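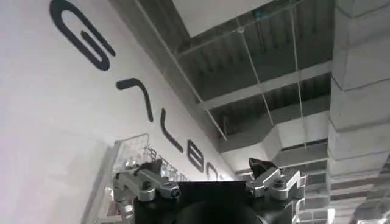
Our robotics club finally has a season project, and it is laundry. Leire Esteban pitched it last April and I voted against it, because I wanted to do sorting again. The task is simple to write down: take clothes out of a basket, put them in a front loader, shut the door. Before anybody touched a washer we spent a lot of time on the gripper. It has two fingers on silver linkages with dark tips, one on each side of a black body, and most of my work has been on how far those tips open.

Gavin Tennant wrote the reaching code. Dalal Srour does the arm calibration and keeps the notes, and her notes are better than mine. 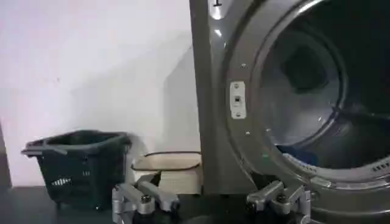
Wrist camera view: green basket, open drum, both fingers.

The wrist camera is good up close and not much use for planning. For that we use the higher view, which can take in the washer and the baskets together. Svitlana Levchenko is labeling pictures for it. She has done 3000 so far and wants help -- if you are in the club and reading this, ask her.

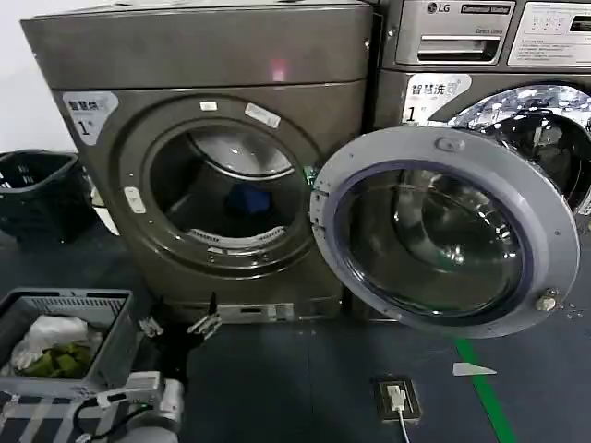 Cloth is the hard part. A shirt never sits the same way twice, and our grasp picker likes edges that are not there. Gavin's last version got 70 percent on towels at the bench in Prallton. Socks were a lot worse, and I don't have a number I trust yet.

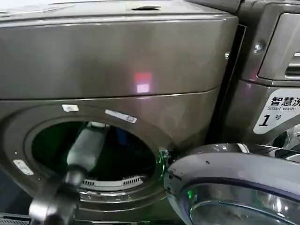

Next up is the wrist angle going into the drum. Kerttu Rissanen thinks we should come in lower and turn after the rim. I think we should slow down first. We will try both, two evenings each, and I'll post the logs.

Last updated: January 6, 2018

Recent posts
Fixing the Granetti wrist cable
Notes from the Pringate meet
Why I voted for sorting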